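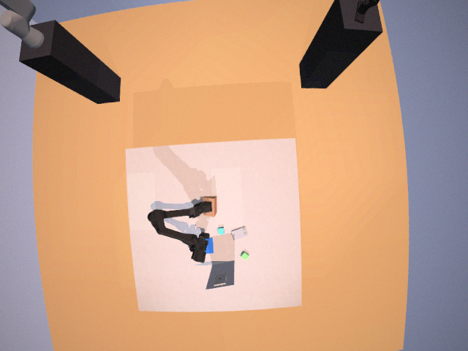 Sim cell, top view. Arm holding the orange cube over the white platform, other pieces still down.

May, 7:40 am, before the Prutari call

Writing up the sim rules properly this time. Upendo asked twice and I said "it's in the notebook" twice and it wasn't. So. These apply to anything we run in the Clusedthorpe cell model from now on, and I'd like them argued about here and not in the hallway.

1. Names. Every run gets scene name, seed, who ran it, controller version. No "test_final". I have found four test_finals. One was mine.

2. Seeds. Written down before you press go. If you re-roll the seed because the layout looked nasty, that's a new run and the nasty one stays in the log. Ebenezer's point from last month and he's right, we were quietly throwing out our hard cases and then wondering why the numbers looked so good.

3. Run count. 200 minimum before anybody quotes a success rate outside this room. Under that, say "early" and don't give a percentage. Report failures by type, dropped / missed / collided / timed out. A lump figure is no use to whoever has to fix it.

4. Speed caps. Same caps in sim as on the floor, no exceptions "just to see". The Mfinanga trajectories were tuned with the caps off and we lost most of a week redoing them. Joint limits too. Cap file is read only now, ask me or Upendo.

5. Keep-out volumes. Uprights count as solid, with the margin on. Check the margin is actully loaded, the viewer won't tell you, it draws the same either way. Print it to the log at startup. Default margin is 38 mm. If a job needs less, write down why and get a second set of initials.

6. Contact. Any touch on a piece that isn't the target is a fault, even a nudge, even if it ends up somewhere harmless. Loose pieces beside the block are where this bites. Neighbours get logged at start and end pose and the diff goes in the report.

7. Colour. Don't let the planner key on cube colour unless the job is a colour job. Shuffle colours between batches. We don't know the real parts will come in cyan and lime green, pretty safe bet they won't.

8. Overlays. If you leave overlays or debug drawing on, say so in the caption. Screenshots end up in slides, slides end up at the client. Also say SIM in the caption. Every time. Wendness thought they were looking at an installed cell and it took three emails to walk that back.

9. Stop test. Once per batch, fire a protective stop mid-carry, with a piece in the gripper. Pass = arm halts inside the stopping distance we've declared, grip holds, no restart without a manual reset. It's a model of a stop and nothing more, so it does not go in the safety file as evidence. Hardware stop test gets done on hardware with a stopwatch and the scope, guarding closed. I want this one underlined.

10. Risk assessment comes first. It's been getting written afterward from whatever the sim did. Hazards list, then tasks, then runs. Gripper and the workpiece both go in, as does whoever's clearing a jam at the end of a shift.

Open stuff:

- run 918, log says grasp OK but force trace is flat the whole way. Either the sensor channel wasn't hooked up or the grasp check is just reading finger position. Don't quote anything from that batch until it's sorted. Ebenezer looking.

- physics step. I've been at 1000 Hz, Upendo's laptop chokes on it and she's been dropping it without noting. Fine to drop it, note it. Contacts behave differently and we can't compare.

- friction values. Still the ones that shipped with the template. Someone needs to drag a real block across a real plate with a spring scale. Half an hour tops.

- do we want a sign-off line at the bottom of each report? I say yes, Ebenezer says it'll turn into a rubber stamp. Maybe sign-off only for batches going to the client?

Checked rule 5 against my own config while typing this and the margin was off. Fixed, rerunning the morning batch, old one marked void and left in the log.

Later, 4:15 pm. Upendo wants rule 6 split, gripper touching a neighbour vs. held piece touching a neighbour. Agreed, different fixes. She'll do the wording. Rule 3 stands. Prutari OK with getting failure types, asked for them monthly, told them I'd confrim once the template's done.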